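Umard Produce Crate, slatted, untreated pine

We've had the Umard crates on the hire list for a couple of seasons now and they've become our favourite thing in the storeroom. They stack, they breathe, they look lovely on a stall, and you can carry a full one up a flight of stairs without it sagging in the middle. If you've only ever used plastic tubs for your fruit and veg, do try a set of these!

The crate comes in two sizes. The small one suits tomatoes, plums and anything else that bruises under its own weight, and the large one is for apples, pumpkins, grapes by the bunch or a serious quantity of silverbeet. Both have a slatted floor, so air gets in underneath and the bottom layer keeps much better than it does in a solid box.

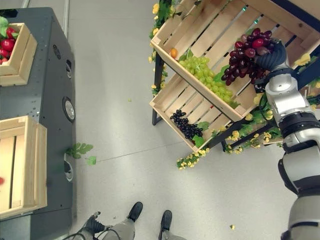 Display & Storage Hire – Llorente Growers' Co-op

What you get
Sets of 4 (two small, two large) or sets of 8 (four of each). Every set comes with a liner for each crate and a stack of blank price cards. The liners are Cellness, a thick washable felt that sits flat on the slats and takes the knocks out of a bumpy ute ride. They're brilliant under stone fruit. Please don't put them in the dryer, they shrink to the size of a placemat.

The timber
Pine, planed on the inside faces and left bare. No varnish, no stain, nothing that could end up on your peaches. It colours a little with use and the older sets have gone a gorgeous honey shade, so if you want a matching set for a wedding or a photo shoot, put that in the notes when you book and we'll sort through for you. Corners are glued and screwed. Umard sells replacement slats one at a time, which has saved several of ours from the kindling pile.

Stacking
The small crates nest on the large ones, with a lip that stops them sliding. Four high is fine indoors. Outdoors we'd stay at three, or two if it's blowing. For a sloping stall front, ask for the Briltanix wedge – a grey rubber block that tips the front edge down so customers can see right into the crate from the footpath. Two wedges per crate, no tools, and they don't creep on a trestle.

Filling them well
A few leaves tucked along one side make a half-full crate look generous. Real ones wilt by lunch on a hot day, so plenty of members keep a bag of artificial greenery for the purpose, and display fruit too for the tiers that stand in full sun. Grapes are the prettiest of the lot, draped over a corner.

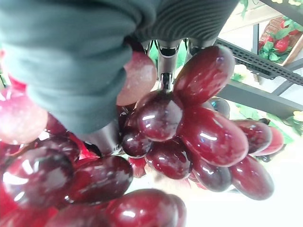 Deb wrote in to say she'd hired the set of 8 for a harvest lunch and wished she'd skipped the liners under her grapes, as the juice marked the felt and the bare slats would have wiped clean in a second. Good tip, and we've started doing the same. Save the felt for peaches and tomatoes.

Cleaning and returns
Brush out the dirt, wipe with warm water and a drop of vinegar, and stand the crates on their ends to dry. No soaking and no pressure washer, please. Returns are Wednesday at the side door. Damp crates are fine to bring back if you tell us, we'll air them on the rack.

Bookings open in July for the spring markets and the large crates go first.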